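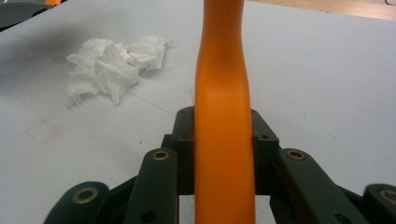

Handles and Grips
Notes for Unit 5, Everyday Products
Instructor: Sumaiya Roy
Lab: Rajitha Selvanayagam, Tollow Building

Reading before class: the chapter on hand tools in the course packet. Skip the section on power tools, we come back to it in Unit 7.

1. What a handle does

A handle connects a hand to the working end of an object. It sets how far the hand is from the work, which way the wrist has to turn, and how much force gets through. With kitchen tools, brushes and small garden tools, most complaints from users are about the handle. The working end gets blamed less often, even when it is the weaker part.

For this unit we look only at one-handed, unpowered tools with a single long handle.

2. Section and taper

Section means the shape you would see if you sawed straight through. Round sections are easy to make and let the tool roll in the fingers. That is good for a paintbrush and bad for a scraper. Flat or oval sections tell the hand which way the tool is facing without looking.

Many handles change section along their length. A common arrangement is a wide, flattened middle for the palm, a narrower neck, and a round shaft at one end. When you measure one of these, take the width and the thickness separately at each station. A single "diameter" means nothing on the flat part.

Taper is a gradual change in width. A handle that gets wider toward the free end resists being pulled out of the hand. A narrow neck gives the thumb and first finger somewhere to settle.

3. Curves

A straight handle is neutral. A single bend moves the working end to one side of the hand. An S-curve bends one way and then back, so the two ends can point in nearly the same direction but sit on different lines. A gentle S-curve can be hard to see from the front, so always draw two views at right angles.

Students often overdo the curve in their first models. Start shallow – you can always add more clay. A strong curve fits one grip well and every other grip badly, and people do shift their grip during a job.

4. Surface and color

Gloss shows fingerprints and scratches. Matte and satin finishes hide them better and are easier to judge by eye, as the light rolls over the form without sharp highlights. Look for the line where the lighter side turns into the darker side. If that line wobbles, the surface wobbles too.

Color does not change how a handle fits, but it changes how fast people find it in a drawer or on the grass. Orange, red and yellow are common for this reason. Keep color out of your grip test notes unless a tester brings it up.

5. Example from industry

The Brerkdale brush line, made by Biswas, went through three handle versions. The first was straight and round. Testers at the Zumasmont workshop turned it in their hands all the time to find the right side. The second had a flat middle with hard edges, and people disliked it after a few minutes of use. The third kept the flat area and softened the edges. The first run was 3000 pieces.

6. Lab work

Bring one handle from home, clean, with any blade removed or covered. In the lab:

Trace the outline in two views at full size.
Mark 5 stations along the length and measure width and thickness at each.
Hold it in three different grips and note where the pressure falls.
Make a clay copy with one change.

Time allowed is 40 minutes, not counting cleanup. Clay goes back in the lidded tubs. Label your model with your initials on the end – not on the palm area, the marks throw off the grip test.

Tracings are collected at the end of lab. Clay models stay on the shelf until the February review.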